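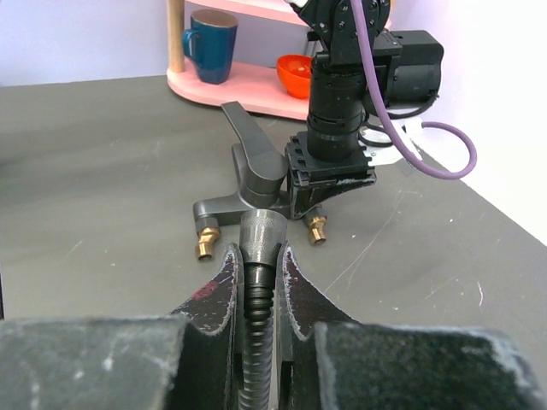 **How often do the flexible hoses under the sinks need to be checked?**
Every April, and again whenever a tap is replaced or a cupboard is found damp.

Site: Bevutham, staff kitchen and laundry
Inspected: 22/06/2025
Inspector: Ashok Tyagi
Meter reading at start: 3,899

## Water supply

- [x] Main stop valve turns freely. *Stiff for the first quarter turn. Spindle greased.*
- [x] Meter static with all outlets closed.
- [ ] Isolating valves labelled. *Laundry cold valve has no tag. Saqib Pirzada to supply.*
- [x] Hose nuts hand-checked for movement. *No movement at either sink.*
- [ ] Hoses within service date. *Laundry hose has no legible date. Treat as expired and replace.*

## Hot water unit

- [x] Relief valve lifts and reseats.
- [x] Drain line clear to outside.
- [ ] Unit strapped to wall. *Upper strap loose, two screws missing. Carried over from the April visit.*
- [x] Tempering valve colour tag present.

## Kitchen storage

- [x] Nothing stored against the power point.
- [x] Cleaning products kept apart from food and crockery.
- [x] Open shelving stable when pushed by hand. *Cups and bowls to be set well back on each tier. Glassware on the lower tiers where possible.*

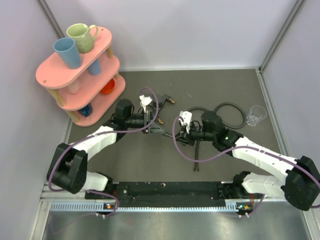
## Follow-up

1. Replace laundry hose. Danish Jatoi, within five working days.
2. Refix upper strap on hot water unit. Same visit.
3. Tag laundry cold valve and update drawing 891.
4. Send signed copy to Pekon office.

Reinspection applies to the open items only.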